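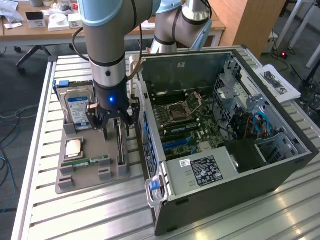

第2章 到受访者家中拍摄访谈与翻拍家庭照片

本章供向 Prustolmont 借用整套器材的访谈者使用。借用前请先读完第1章（借还手续与押金）。素材交回之后的剪辑和署名见第4章，本章不涉及。

整套器材装在一个硬壳箱和一个软袋里。硬壳箱里是摄像机、Nakis 录音机、两支领夹话筒、一支枪式话筒、监听耳机、存储卡和电池。软袋里是三脚架、Hwang 翻拍架、一对翻拍灯、灰卡、棉手套和无酸纸夹。编目软件 Detix 装在您自己的电脑上，安装办法见2.6节。

2.1 去之前

1. 至少提前一周与受访者通一次电话。电话里只谈三件事：谈什么，大约占用多长时间，家里有没有愿意拿出来的照片、信件或证件。不要在电话里开始采访。很多人第一遍讲得最完整，第二遍就会说“上次跟你讲过了”，然后跳过去。

2. 问清楚当天还有谁在家。配偶和子女在场，有的受访者会放松，有的会把话咽回去。先问受访者本人的意思，问的时候最好旁边没有别人。

3. 寄出或当面交付知情同意书。同意书有长、短两种，一律用长的那种。受访者视力不好的，逐条念给对方听，念的过程也录下来。

4. 给所有电池充电。Nakis 录音机的电池指示灯由橙变绿后，再充半小时。

5. 把存储卡在机器里格式化，不要在电脑上格式化。在电脑上格式化过的卡，Nakis 录音机有时认得出来，有时要录到一半才报错。

6. 准备一份提纲，只写题目，不写整句问题。提纲用大字打印在一张纸上，不要用手机看提纲。

注意：涉及战争、关押、迁徙、失去亲人的访谈，请在出发前读附录“困难话题”。访谈者本人也是这段经历的后代的，同样要读。

2.2 选房间、摆椅子

1. 到了以后先不要开箱。坐下来喝杯水，听一听这间房。冰箱、挂钟、鱼缸、空调、楼上的脚步，都要在这时候记住。

2. 挂钟能取下就取下，放到别的房间。冰箱能关就关，关之前把车钥匙放进冰箱里，这样离开时一定会想起来重新打开。

3. 选一把不会转、不会响、没有轮子的椅子给受访者。沙发太软，人会越坐越低，四十分钟以后画面里只剩半张脸。

4. 椅子背后至少留出两步的距离，不要靠墙。

5. 窗户放在受访者侧面。背后是窗的，拉上窗帘。整场访谈中如果天光变化大，宁可全部拉上，用灯。

6. 摄像机镜头与受访者眼睛同高。访谈者坐在镜头旁边，肩膀几乎挨着三脚架，受访者看着您说话就可以，不必看镜头。

7. 在受访者手边放一张小桌，放水和纸巾。玻璃杯下面垫一块布，免得每次放下都有一声响。

注意：三脚架的三条腿都要锁紧后再装摄像机。云台上的快装板有一道安全销，听到“咔”一声才算到位。没有听到就重装。

小心：电源线从家具后面走，过道上的一段用胶带贴平。许多受访者年纪大，走路不抬脚。

2.3 设置 Nakis 录音机

1. 按住电源键直到屏幕亮起。

2. 进入“输入”菜单，把一号通道设为受访者的领夹话筒，二号通道设为访谈者的领夹话筒，三号通道设为枪式话筒。顺序不要换。Detix 导入时按通道号给声音贴标签，换了顺序，转写稿里问话和答话就会对调。

3. 关闭“自动电平”。

4. 请受访者说说早饭吃了什么，一边听一边旋电平旋钮，让平常说话的声音停在刻度的中段，笑声和提高嗓门时不碰到顶端的红格。

5. 打开“备份轨”。备份轨比主轨低一档，主轨爆音时可以用它补救。

6. 戴上耳机，从头听到尾。领夹话筒最常见的毛病是蹭衣领、蹭项链、蹭胡子。有一点点就重新夹，不要指望后期去掉。

7. 录三十秒房间的空声，大家都不说话。这一段以后剪辑时要用来填缝。

8. 开始录音，再开始录像，然后在镜头前拍一下手。

注意：录音机屏幕会在几分钟后自动变暗，这不表示停录。看机身侧面的红灯，红灯常亮为录音中，红灯闪烁为暂停。

小心：录音过程中不要拔存储卡。即使屏幕显示“已满”，也要先按停止键，等“写入中”三个字消失。

2.4 访谈过程

1. 开机后先由访谈者报出：项目名称、受访者姓名、访谈者姓名、地点、在场的其他人。请受访者自己再说一遍姓名，并说明姓名怎样写。名字曾经改过的，请把原来的名字也说一遍。

2. 从童年的住处开始问。门朝哪边，厨房在哪里，谁睡哪间房。地方讲清楚了，后面的人和事就有处安放。

3. 一次只问一个问题。问完闭嘴。沉默时在心里慢慢数几下，再决定要不要接话。

4. 不要说“嗯”“对”“是啊”。点头就够了。您的声音会压在对方的话上，剪不掉。

5. 听到地名、部队番号、船名、营地名，不要打断，记在纸上，等这一段讲完再回头请对方写下来。外文地名尽量请对方按自己记得的读音念一遍，再写一遍，两样都保留。受访者记得的读法与地图上的不一样，这种不一样本身也是材料。

6. 不要当场纠正年份。受访者说的年份与文献不符时，在场记单上打一个问号，回来以后在 Detix 的“备注”栏里写明出处和差别。录音里保留原话。

7. 分清亲眼所见和听来的事。可以问：“这件事您当时在场吗？”问一次就行，语气要平。

8. 每一段不超过一小时。停下来休息时，摄像机关掉，录音机也关掉，并且告诉受访者已经关了。

9. 结束前问一句：“有什么我没有问到、您想说的？”这个问题之后至少再录五分钟，不要急着收话筒。

注意：受访者情绪激动时，先停问，不先停机。问对方要不要歇一歇。对方说要停，就立刻停机，当天不再劝。对方要求删去的段落，在场记单上记下起止时间，由受访者签名确认，交回时放在最上面。

小心：不要为了“再来一遍”请受访者重复痛苦的段落。画面虚了、声音坏了，就照实写在场记单上。

2.5 用 Hwang 翻拍架拍摄照片和证件

访谈结束后再翻拍照片。先翻照片再访谈的，受访者常常会把话都对着照片说完，而那时候录音机还在箱子里。

翻拍一律在受访者家中进行，原件不出门。受访者主动提出让您带走的，也请婉拒，确有必要的参照第1章的原件借用单办理。

1. 找一张稳的桌子，擦干净，等桌面干透。铺上软袋里的灰布。

2. 把翻拍架的底板放平，立柱插到底，拧紧背后的两颗手拧螺丝。

3. 装上摄像机或相机，镜头朝下。把小镜子平放在底板中央，从取景屏里看，镜头的影子正好在中间，机身就是正的。歪了就调云台，不要去垫底板。

4. 两盏灯放在左右两侧，高度相同，距离相同，光斜着照下来。关掉房间里其他的灯，拉上窗帘。

5. 把灰卡放在底板上拍一张。每换一次房间、每动一次灯，都要重拍灰卡。

6. 戴上棉手套，拿照片的边。玻璃底片不戴棉手套，改用丁腈手套，棉布会打滑。

7. 先拍正面，再拍背面。背面什么都没有也要拍。铅笔写的小字、照相馆的印章、撕掉相角留下的纸痕，常常要到放大以后才看得见。

8. 带相框的照片先连框拍一张，再征得同意取出来。取不出来的不要硬取。相框的玻璃反光时，把灯往外挪、往低放。

9. 相册整页拍一张，再逐张拍。粘在相册上的照片不要揭。

10. 每拍完一张，请受访者说说这是谁、在哪里、谁拍的，录音机一直开着。不知道就记“不知道”，不要替对方猜。拍的人是谁这一条最容易漏。

11. 拍完的照片按原来的次序放回原来的地方。信封里原来是反着放的，就反着放回去。

关于格式：存档文件用 16 位 TIFF，不压缩，不裁边，四周留出一圈灰布。交给受访者家人看的版本另存一份 JPEG，按 300 dpi 输出，够印一本普通大小的家庭相册。不要把 JPEG 再转回 TIFF 充当存档文件。

注意：同一张照片有几份洗印件的，每份都拍。裁切不同、背面题字不同的洗印件，可能出自不同的人手里，寄给过不同的亲戚。

小心：硝酸片基的老胶片易燃。闻到刺鼻的酸味，或者看到片边发黏、起粉，不要展开，不要开灯近照，放在阴凉通风处，打电话给器材室。

小心：照片里有遗体、处决、营地等内容的，翻之前先告诉在场的人，让有孩子的人家可以先把孩子带开。这类文件在 Detix 里勾选“限制浏览”，由受访者决定今后谁可以看。

2.6 把素材导入 Detix

当天晚上就做，不要隔夜。场记单上的缩写，隔一天自己也会认不出来。

1. 在电脑上安装 Detix。安装时选“外勤版”，不要选“馆藏版”，两者的数据库格式不同，合并起来很费事。

2. 第一次启动时，程序会要求填写工作目录。目录名只用拉丁字母和数字，不要有空格。中文姓名写在字段里，不写在文件夹名上。

3. 接上读卡器。先点“校验复制”，把卡上的内容原样复制到第一块硬盘。复制完毕，程序会逐个核对，全部显示绿色对勾才可以继续。

4. 换第二块硬盘，再做一遍“校验复制”。两块硬盘不要放在同一个包里，也不要放在同一间房里。

5. 点“新建访谈”，填写登记表。登记表共有 13 个字段，带星号的必须填，其余的能填就填。

6. “地点”一栏分“当时名称”和“今日名称”。两栏都查得到就都填。只知道其中一个，另一个留空，不要照抄过去。

7. “与受访者的关系”一栏，填照片中的人与受访者的关系，不是与您的关系。访谈自己家里人的，最容易在这里填错。

8. 导入照片。程序按拍摄时间把正面和背面自动配成一对。中间漏拍了一张背面的，从那一张起后面全都会错位。用鼠标拖到正确的位置，再点“锁定配对”。

9. 给每张照片写一句说明。只写看得见的和受访者说过的，分两行写，第一行写看得见的，第二行以“据受访者称”开头。

10. 点“生成转写稿”。机器转写的稿子必须从头到尾对着录音听一遍。方言、人名、地名几乎都要手工改。受访者说错了又自己改口的，两句都留。

11. 导出交接包，文件名由程序自动生成，不要改。

注意：转写要占用较多内存。程序提示“内存不足”时，先关掉其他程序，再把录音按段落切开，一段一段转。仍然不行的，可以只导入不转写，在交接单上勾选“由器材室代转”。

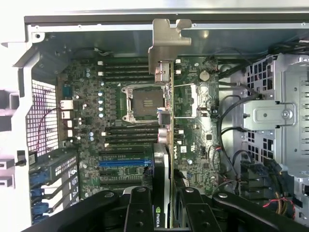
Su-bin Cho 用过本手册的前一版以后来信说，第9步的“分两行写”应当放到最前面讲。她整理外祖父的相册时，头几十张都写成了一句话，自己看到的和母亲告诉她的混在一处，后来母亲改了说法，她已经分不出哪半句该改，只好重新听录音，一张一张对回去。她还建议，受访者前后说法不同的时候，两种说法都保留，并注明各出自录音的哪一处。

这两条意见本版已经采纳。前后说法不同的，请按下面的办法处理：

1. 在“说明”的第二行写第一种说法，后面用括号注明录音的时间位置。

2. 另起一行，仍以“据受访者称”开头，写第二种说法，同样注明时间位置。

3. 说法出自另一位家人的，写“据某某称”，并在“在场人”一栏补上这个人。此人没有签过同意书的，先补签，再写进去。

4. 不要删掉较早的说法，也不要写哪一种“更可信”。有文献可以对照的，写进“备注”，注明馆名、卷宗号和页码。

2.7 场记单的写法

场记单用铅笔写。圆珠笔遇潮会洇，夏天尤其如此，八月里从南方交回来的几本已经看不清了。

每隔几分钟记一次录音机上的时间，后面跟几个词就行，不必成句。例如：“过河，冬天，哥哥背她。”

需要回头追问的，在左边空白处画一个圈。问过了，在圈里打勾。离开前扫一眼，还空着的圈，当场决定问还是不问。

声音或画面有问题的，在右边空白处写“声”或“像”。

场记单写完不要誊清。交回的就是现场写的那一份，另拍一份照片存进 Detix 的“附件”里。

2.8 离开之前

1. 把动过的家具搬回原处。把挂钟挂回去。打开冰箱，取出钥匙。

2. 当着受访者的面核对同意书，双方各留一份。

3. 清点器材。对照硬壳箱盖内侧的清单，一样一样放回各自的格子。领夹话筒的防风绵最容易掉在沙发缝里。

4. 告诉受访者什么时候能收到照片和录音的副本。说了日子就要做到。说不准的，就说“做好以后我打电话给您”。

5. 第二天打一个电话，问问睡得好不好。不谈访谈内容。对方自己谈起来的，听着，挂了电话以后记在场记单背面。

2.9 常见问题

录音里有规律的“嗒嗒”声。多半是手机放在录音机旁边。把所有手机拿到别的房间，只调静音没有用。

领夹话筒没有声音，通道灯却亮着。检查发射器上的静音拨键。拨键很小，夹在腰带上容易被衣服推过去。

翻拍的照片一边亮一边暗。两盏灯距离不等，或者窗帘没有拉严。用灰卡重拍一张，放大看左右两边是否一样。

翻拍的照片上有一圈圈彩色的纹。照片背面有弧度，贴在玻璃上时产生的。不用玻璃压，改用布袋小砂包压住四角的白边，没有白边的就任它翘着，把光圈收小。

Detix 显示“通道标签不符”。录音机的输入顺序与2.3节第2步不一致。点“手动指定”，听每个通道的前十秒，重新选择说话人。

Detix 打开后登记表是空的。工作目录的硬盘没有接上，或者盘符变了。不要重新填写。关掉程序，接好硬盘，再打开。

受访者过后来电话，说不想公开了。答应下来，记下通话的时间，当天通知器材室。已经导出的交接包由器材室撤回，访谈者不要自行删除手里的文件，等撤回单寄到，照单处理。

交接包的寄送办法和器材归还的时限见第3章。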